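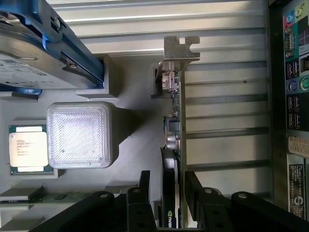 Chapter 4
What Lives in the Box

Reading time: 18 minutes

Print this chapter | E-mail this chapter

Most people who own a desktop computer have never looked inside it, in the same way that most people who own a liver have never looked inside themselves. The machine hums, the fan blows warm air at somebody's ankles, and the arrangement suits everyone until the day it doesn't. Then a person with a screwdriver takes off the side panel and says "huh," and the bill begins.

By the end of this course you will be the person with the screwdriver. You will also be expected to say something more useful than "huh."

Chapter 3 ended with the side panel off and a promise that you would be allowed to touch things. This chapter keeps the promise, slowly. We start with parts out of the case, because a part on the bench is a simple thing. It has a shape and a label and it holds still. The same part in the case is wedged behind two others in the dark, and it has edges.

Start with the hard drive in its blue caddy. A 3.5-inch drive is mostly a heavy metal brick, and the caddy is the plastic sled that lets the brick slide into its bay. Students who have taken the drive out of the caddy to "see how it works" have learned how it works, and have then spent the rest of the hour looking for a small screw. Leave the drive where it is for now. Read the label instead.

The processor is the silver square with the thin green border, an Intel Xeon. The silver part is the heat spreader, and the lettering on it is the only reading material the processor offers, so copy it into your notebook before anything gets put on top of it. Hold the chip by its edges. The underside is where the contacts are, and your thumb has nothing to say to them.

The green stick is a memory module. Memory is the friendliest part in the machine: it goes in one way, it clicks, and it forgives a good deal. Beginners who are nervous should be given memory.

That leaves the graphics card, which causes more trouble than the rest put together. It has a metal bracket at one end, a row of parts smaller than a grain of rice, and a black shroud over the cooling. Students tend to pick it up by the shroud because the shroud looks like a handle. It isn't one. Take the card by the bracket and the edge of the board.

Before you go further, do the following at your bench.

1. Shut the machine down, pull the power cord, and hold the power button in for a few seconds.
2. Touch bare metal on the case.
3. Find the rear panel and name every port on it aloud. The round purple and green ones are PS/2, for keyboards and mice of a certain age. The nine-pin one is serial, and is older still.
4. Write down anything printed on a sticker, even if it means nothing to you. It will mean something to the person who orders the spare.

The shop at Gevivgate, where the exercises in this book were first tried, asks for this list to be done every time, including by people who have done it 500 times. Those people are the reason for the rule.

4.1 The Board and Its Slots

Now to the case. A workstation motherboard looks like a small town seen from a plane, and like most small towns it was laid out by someone who knew exactly what they were doing and left no signs. Find the processor socket first. Everything else can be found from there. 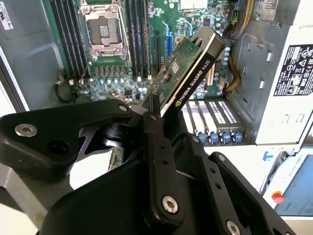
Page last changed: May 18, 2025

With no processor in it, the socket shows you its metal load plate and the retention lever along one side. The memory slots stand in banks to either side of the socket, black, with white latches. Past them come the long expansion slots, one black and one blue. The card is an NVIDIA Quadro K620, a low-profile model, and it belongs over the blue one.

Line up the bracket with the rear of the case before you think about the slot. If the bracket is right, the edge of the card is nearly right, and a firm, even push will do the rest. If the push is not enough, stop pushing. Lift the card out, look at the slot, look at the card, and look for a cable that has wandered in between them. Cables do this.

You will meet the slots again in the Pacheco exercise at the end of the chapter, which asks you to strip a board and rebuild it from your own notes. Your notes are worse than you think. Start improving them now.

We use cookies to remember your place in the book. Accept | Settings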